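Hevberg open day, Kollville, Aug 29, 2021

Hevberg opened its Kollville rooms on Sunday to show the Katene, a hand-held gripper kit sold for recording demonstrations. The kit on offer is the gripper, a camera and one licence of the Indach software. List price is 4,000, finger pads extra.

1. Reach and opening

The pads are ribbed, magenta, and mounted on white plastic fingers. Trials were run in the reading area, at a table with books, a mug, a plant and a water bottle on a round coaster.

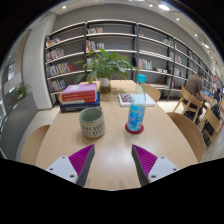
2. Grasp

Visitors could try the tool for 3 minutes each. The trigger is stiff at first and smooth past halfway. I took the bottle, with a pad on either side of it below the cap. Clear plastic is an awkward subject for any tracking software, and I would have liked to see the recorded path replayed on the spot. Hevberg offers this only by appointment. 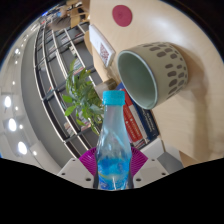 Liis Koppel thought the grip itself sound but the price hard to defend while pads are charged separately, and asked how long a pair lasts. Hevberg gave no figure. Spare pads come in packs of 2, with delivery from November.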